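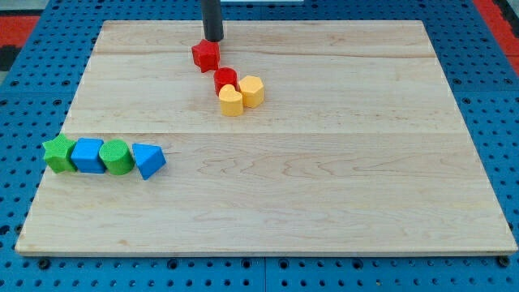
Pale board with a horizontal seam between planks.

Dingate Board Care: Frequently Asked Questions

Which oil should I use?
Food-grade mineral oil. Olive and other cooking oils go rancid in the grain and leave a smell that sanding will not always remove.

How often does a board need oil?
Once a month in regular use. A new board needs two coats, 18 hours apart, before it touches food.

Can I wash it in the dishwasher?
No. Heat and standing water open the glue lines. Wash by hand, rinse both faces, and stand the board on edge to dry.

My board has cupped. Is it ruined?
Usually not. Cupping means one face holds more moisture than the other. Lay the board with the hollow side down on a dry towel for two days, then oil both faces equally. If the gap is still wider than a coin, contact the shop.

Are dark streaks a defect?
No. Mineral streaks are normal in maple and do not affect strength. We do not accept returns for color.

What grit should I use to refinish?
Start at 134 if you have the Skumdale sheets, or the nearest grit you can buy, and finish at 200. Always sand with the grain. Wipe with a damp cloth between grits — this raises the fibers so the next pass can cut them.

Can a split seam be reglued?
Yes, if the split is clean and the board is fully dry. Use a waterproof wood glue rated for food contact. Clamp overnight. Cracks that run across the grain are not repairable.

Do you ship replacement feet?
Yes, for the Lilleo and Vlachopoulos lines. Boards sold before October take the older screw size.

Comments

Lemlem Moges
Does the oil schedule change for end grain? Mine drinks it up.

Mirko Fabbri
@Lemlem I do mine every two weeks. End grain takes a lot more.

Chia-jung Mok
The towel method worked on my Lilleo but needed four days, not two.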